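Flokden Forums > Finishing and Coatings > Interior Walls

Thread: Dark paint shows every lap, what am I doing wrong

Started by trimcoat_dan, Saturday

852 views | 14 comments | 2 shares

trimcoat_dan
Saturday, 7:40 am

I have a rental-grade bedroom wall that I am taking from off-white to a very deep blue-green. The wall is drywall, hung before I bought the place, previously painted with what I assume is builder flat. I washed it, filled the nail holes, spot primed the filler and rolled two coats of a deep-base matte acrylic. From straight on it looks fine. With the window light coming across it, I get bands. They run floor to ceiling and match the width of the roller.

Roller was a 9 inch microfiber, 3/8 nap. Paint was not thinned. Room was warm and I had the ceiling fan going to keep the smell down.

Do I put on a third coat, or sand and start over?

Plirkau_finisher
Saturday, 8:15 am

Turn the fan off. Deep bases carry a lot of colorant and very little white pigment, and the sheen of the dry film depends on how evenly it was laid down. If the edge of one pass has started to set before the next pass goes over it, the overlap dries with a different texture. Texture difference reads as a color difference at low angles. You moved air across the wall and shortened your open time.

A third coat will probably fix it if the bands are only in the sheen. If you can feel them with your fingertips, sand first with 220 on a pole and wipe down.

trimcoat_dan
Saturday, 8:31 am

I can't feel anything. It is smooth to the hand. So sheen, presumably.

ninefoot
Saturday, 8:50 am

I would not assume that. Matte film that has been lapped is usually smooth to the hand either way. Tape a flashlight to a stick and hold it flat against the wall, pointing sideways. If the bands throw a shadow, it's build. If they go lighter and darker depending on which side the light comes from, it's sheen.

Also, you spot primed. On a deep color over old flat, spot priming gives you two different suction rates on the same wall. Patches would show as blotches and not bands, so it may not be your current problem, but it's the next one you'll notice.

Plirkau_finisher
Saturday, 9:04 am

Agree on the flashlight test. Disagree that full priming was needed. Two coats of finish over sound, washed flat will equalize suction in most cases. The filler was primed. That's adequate.

ninefoot
Saturday, 9:10 am

Adequate under white. Under a deep teal I have had filler patches show through three coats. A tinted gray primer across the whole wall costs less than one extra gallon of deep base.

trimcoat_dan
Saturday, 11:26 am

Did the flashlight test. No shadows. The bands change from lighter to darker when I move the light to the other end of the wall. There is one place in the middle of the wall that doesn't behave like the rest. It's a thin vertical line, a little lighter, starts at the ceiling and fades out before it gets to the baseboard. That one stays lighter from both sides.

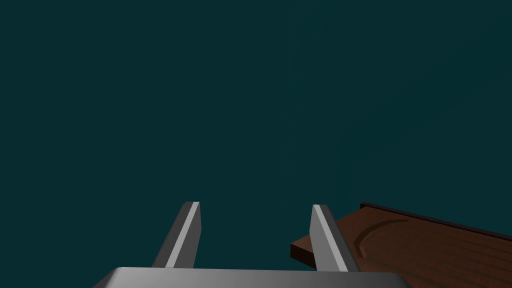 The rest of the bands I can live with until the third coat. The line bothers me more, and I would like to know if more paint will cover it or if it's something in the wall.

gridline
Saturday, 11:48 am

Vertical, thin, stays lighter from both directions, fades before the floor. I would put that down to a drywall joint before I'd call it a lap mark. Laps don't usually stay the same from both sides.

What spacing? Measure from the nearest corner. If the board was hung vertically you'll land on a multiple of 48 inches. If it was hung horizontally you'd only get a vertical line at a butt joint, and a butt joint line would run the width of one sheet, so it would stop near the middle of an 8 foot wall.

trimcoat_dan
Saturday, 12:20 pm

Ceiling is 8 feet. From the left corner to the line is 96 inches, give or take the thickness of the tape hook. Line gets hard to see at a point two thirds of the way down.

gridline
Saturday, 12:34 pm

96 fits either layout. Two vertical sheets put a tapered joint there, and one 8 foot horizontal sheet puts a butt joint there. The fact that it fades and doesn't stop dead makes me lean to a tapered joint that got a heavier skim at the bottom, where it was easier to reach. Joint compound and face paper take paint differently, and if the builder skipped the sealer, that difference is still in there under the off-white.

Locate the screws with a magnet. A row close on each side of the line tells you it's a joint.

Ban_wallboard
Saturday, 1:05 pm

Or it's where he stopped for a break. Dan, did you do the wall in one go on both coats?

trimcoat_dan
Saturday, 1:17 pm

First coat yes. Second coat I ran out halfway and opened the other gallon. I did not box them.

Ban_wallboard
Saturday, 1:20 pm

There you are. Two gallons of deep base tinted separately will not match exactly. The left half and the right half are two different colors, by a small amount, and the line is where they meet. Magnet or no magnet, I'd bet on the cans.

gridline
Saturday, 1:41 pm

A can change gives you a step from one shade to another. He described a line that is lighter than both sides. Those are two separate symptoms. He could have both of them in the same spot if he happened to stop at the joint, and people do stop near the middle of a wall. Check the screws before deciding.

Plirkau_finisher
Saturday, 2:02 pm

A lighter line between two areas can also come from a thin edge. You feather out the last pass as the tray runs dry, open the new can, start slightly short of the old edge, and leave a strip with one coat and a bit. One coat of deep base over off-white reads lighter. It would fade toward the bottom if the roller was better loaded down there.

So there are three candidates: joint, can change, thin coverage. The third coat resolves the last two if the paint is boxed. It does not resolve a joint that is proud or hollow, and it may not resolve unsealed compound.

ninefoot
Saturday, 2:15 pm

Which is an argument for primer, as I said at 8:50.

Plirkau_finisher
Saturday, 2:19 pm

It's an argument for having primed. Priming over two coats of finish now means he needs two more of finish on top. That is five films on a bedroom wall.

ninefoot
Saturday, 2:27 pm

Five thin films in a bedroom will not hurt anything. I would rather do that than put up a third coat, look at it on Monday, and then prime anyway.

trimcoat_dan
Saturday, 3:52 pm

Magnet results. Screws on both sides of the line, close together, all the way down. So there is a joint there. I laid a 4 foot level across it horizontally and can't get a sheet of paper under either end or the middle, so it's flat as far as I'm able to measure.

I also looked at the touch-up patch I did behind the door out of the second gallon, which sits on paint from the first. The patch is visible, slightly. So Ban_wallboard is also right.

gridline
Saturday, 4:10 pm

Flat joint is good news. No mud work. What you have is suction plus a batch difference, and I would do this:

1. Scuff the whole wall with 220, light pressure, vacuum, damp wipe, let dry.
2. Prime a strip 16 inches wide over the joint with gray primer, feathered at both edges. Scuff the edges once dry.
3. Pour everything you have left into one bucket and mix it.
4. Spot coat the primed strip. Dry.
5. One full coat, corner to corner, fan off, window shut, no stopping.

ninefoot
Saturday, 4:22 pm

Step 2 is spot priming again. If the strip flashes he'll have swapped a thin line for a wide one. Prime the whole wall or don't prime.

Plirkau_finisher
Saturday, 4:35 pm

For once I agree with ninefoot on half of that. I'd skip the strip. Go straight to the boxed full coat and judge it after it has cured for a few days. Deep matte keeps changing as it dries down. If the line is still there, prime the whole wall then.

On technique: 1/2 inch nap, not 3/8. Load heavy. Work in sections three feet wide, roll out, then lay off every section from the ceiling down in one direction with almost no pressure. Cut in only the edge you are about to roll into.

trimcoat_dan
Saturday, 5:08 pm

How much paint should I have in the bucket? The wall is 12 x 8 and I have maybe a third of a gallon left between the two cans.

Plirkau_finisher
Saturday, 5:14 pm

The wall is 96 square feet, call it 100. Deep base on a 1/2 inch nap will not go as far as the label says. A third of a gallon is on the line and you can't stop partway. Buy another quart from the same store, same formula sticker, and box it in with the rest.

Ban_wallboard
Saturday, 5:30 pm

Get a gallon. Quarts are dosed in smaller increments and the rounding on a deep formula is worse. Keep what is left, labeled, for touch-up, and accept that touch-ups on this color will show regardless.

stairwell1540
Saturday, 6:44 pm

Lurker here, same issue in a hallway with Trokbridge deep base. I used the extender they sell for it, at the rate on the bottle, and the bands went away on the next coat. Joint lines did not. I ended up priming the full wall in gray and repainting. Two coats over that and I can't find the joints with a flashlight.

ninefoot
Saturday, 6:51 pm

Thank you.

trimcoat_dan
Saturday, 7:20 pm

Going with the scuff sand and one boxed coat first, with extender, since I need the extra paint in any case. If the joint still shows in the morning light after it cures, I'll buy the gray primer. Does the extender change the sheen at all?

Plirkau_finisher
Saturday, 7:33 pm

Not at label rate. Over that, it can, and recoat time gets longer. Measure it, don't pour by eye, and stir it into the whole bucket before you start.

14 people are following this thread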